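Learning at the Small Table: Play Corners in the Dondow Libraries

By Wahyudi Ismail

When the Dondow library service reopened its Prudau branch in December, the reading room had lost four shelves and gained a carpeted corner for children under six. The decision had been discussed for the better part of two years. It was supported by the service's own survey, in which 214 families with young children were asked what would bring them through the door more often. Of these, 166 answered that they wanted somewhere for a child to play while an older brother or sister chose books.

The request is an old one. Libraries in the district have kept a box of bricks or a basket of soft animals behind the desk for as long as most staff can remember. What has changed is the standing of such provision. Under the present plan, play is treated as part of the early reading service and is paid for from the same budget as picture books and story sessions.

Byung-chul Ahn, head of children's services, drew up the plan with advice from nursery teachers in the town. He argues that the link between pretend play and reading is a practical one. A child who serves soup to a visitor must decide who is speaking, what has already taken place and what should follow. The same child, listening to a story, is asked to do much the same work.

"We had always counted loans," he says. "We had never asked how long a family stayed, or whether the child spoke to anyone while they were in the building."

The Prudau corner is arranged around a kitchen, a shop counter and a low table for drawing. The kitchen was the most debated of the three. Some members of staff feared noise, and others doubted that it belonged in a library at all. In the first month it was used more than the counter and the table together, and the branch has since moved its recipe books for children to the nearest shelf.

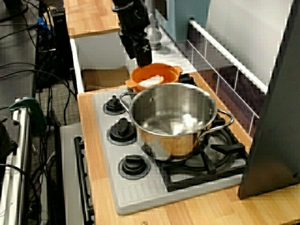

Language is the other reason for the choice. Families in Dondow speak a good number of languages at home, and the words of the kitchen are among the first that a child learns in any of them. Danang Osman, who leads the morning sessions at Prudau, begins each one by asking what is for dinner. The answers come in whichever language the child prefers. He repeats them in English, writes them on a card and leaves the card on the table. By the end of winter the branch had collected 280 such cards, and a selection is now bound in a ring folder that may be borrowed like any other book.

Parents are encouraged to take part, though the service has been careful not to press them. Herman Hutapea attends with his two daughters and admits that he was at first uneasy. He had expected to be handed a leaflet. Instead he was asked to order lunch, was told that there were no noodles left, and was sent to the end of the queue. The younger girl, who had hardly spoken in company before the spring, was the one in charge of the queue.

Not every branch has found the work so simple. At Radonjić, on the eastern side of the district, the building is narrow and the children's shelves stand beside the study desks. Two attempts to set up a corner were given up after complaints from students. The branch now opens at nine in the morning for families only and puts the play things away at eleven. Khairul Osman, the branch manager, regards this as a fair settlement – the desks are seldom wanted at that hour – but notes that it does little for parents who work during the day.

Cost has also been a matter of concern. The sum set aside for each corner covers furniture and carpet, with a small amount for replacement. Cleaning is charged to the branch. The play goods at Prudau are washed at closing time, and any piece with a crack or a sharp edge is withdrawn. Dremance, a local furniture workshop, made the low tables and has agreed to repair them without charge for the first three years.

Whether the corners will lead to more reading is a question the service is not yet ready to answer. Loans of picture books at Prudau have risen, but the branch was closed for much of the previous year and a proper comparison cannot be made. Mr Ahn has asked 75 families to keep a simple diary of their visits, and of the books shared at home, until next December. The service will publish the results in full before deciding on the remaining branches.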